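Direll Robotics Club: Bench Safety and Gripper Inspection Checklist
Towel folding project, Plilterero entry, April round
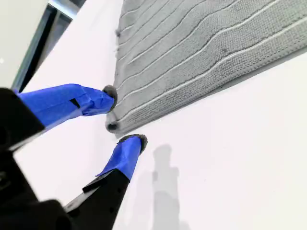

Taped gripper fingers at the corner of the gray towel.

Fill this in before the first powered run of the session and again if anyone changes a finger, a pad or a cable. Mark each line OK, FIX or N/A. A line marked FIX stays open until a second club member has checked the repair. Comments go under the line they belong to.

Cycle counter at start of session: 1,642
Cycle counter at end of session: 1,767

SECTION A. ROOM AND BENCH

A1. Floor tape around the bench is in place and the walkway is clear. OK
Comment: Backpacks moved to the hooks by the door. They were over the line again at sign-in.

A2. Emergency stop is within reach of the person at the keyboard. OK

A3. Emergency stop tested with the arm moving at slow speed. OK
Comment: Tested twice. Reset needs a full quarter turn. A half turn feels like a reset but the controller still shows the fault.

A4. Work surface wiped down, no loose screws, clips or tape scraps. OK

A5. Safety glasses on everyone inside the floor tape. OK
Comment: One pair has a cracked side arm. Put in the repair bin. We need a replacement before the next full team session.

SECTION B. ARM AND CABLES

B1. Base bolts tight, checked by hand and then with the wrench. OK

B2. Cables have slack through the full range of motion. FIX
Comment: Gripper cable pulls tight when the wrist is turned all the way left. Added one more tie point and left a longer loop. Second check done, line closed.

B3. Speed limit set to the practice value in the Akbari settings file. OK
Comment: The file had been saved with the competition value. Changed back. Please save competition settings under a different name.

B4. Joint limits loaded and shown on screen. OK

SECTION C. GRIPPER FINGERS

C1. Power off and lockout tag on before touching the fingers. OK

C2. Finger screws tight. OK

C3. Blue tape covers each finger with no lifted ends. FIX
Comment: There is a loose flap near the base of one finger, and a small gap partway along the other where the dark material shows through. The tape is also layered and creased. Strip and rewrap both fingers instead of adding another layer. Still open.

C4. Fingertip pads seated and not twisting. OK
Comment: Pushed each pad sideways by thumb. No movement.

C5. Pads free of lint. OK
Comment: Terry-like fabric sheds. Clean pads with a damp cloth every break, and let them dry before running.

C6. Pad life under 3,000 cycles. OK
Comment: Pads are inspected at every 1,000 cycles and replaced at 3,000 even if they look fine. Next inspection is due at 2,000.

C7. Grip force set to the cloth setting. OK

SECTION D. TOWEL AND TASK SETUP

D1. Towel is dry and has no pins, tags or loose threads longer than a finger. OK
Comment: Trimmed two threads at the hem.

D2. Towel placed by one person, hands out, then "clear" called aloud. OK
Comment: Call was too quiet on some runs. The keyboard person should not start on a nod.

D3. No reaching in to flatten a corner while the arm is enabled. OK
Comment: This is the rule most likely to be broken on this project. A corner that rolls up is hard for the gripper to pick, and people want to help it. Pause the program, wait for the yellow light, then fix the corner. For scored practice, leave the corner alone and log the run as it went.

D4. Lowest fingertip height checked against the work surface. OK
Comment: Checked at slow speed with the towel off the bench. Check again after the rewrap in C3, as thicker tape changes how far the fingers close.

SECTION E. SOFTWARE

E1. Cidance log recording before first run. OK

E2. Program version on screen matches the version on the whiteboard. FIX
Comment: Whiteboard was one version behind. Updated. Closed.

E3. Dry run completed with no towel. OK

SECTION F. SHUTDOWN

F1. Arm parked, power off, lockout tag on. OK

F2. Counter reading written at the top of this sheet. OK

F3. Batteries on the charging shelf, charger light seen on. N/A
Comment: Wall power only this session.

F4. Open items copied to the whiteboard. OK

OPEN ITEMS
C3, rewrap both fingers. No powered runs until this is closed and D4 has been repeated.
A5, replace one pair of safety glasses.

Sheet goes in the red binder, newest on top.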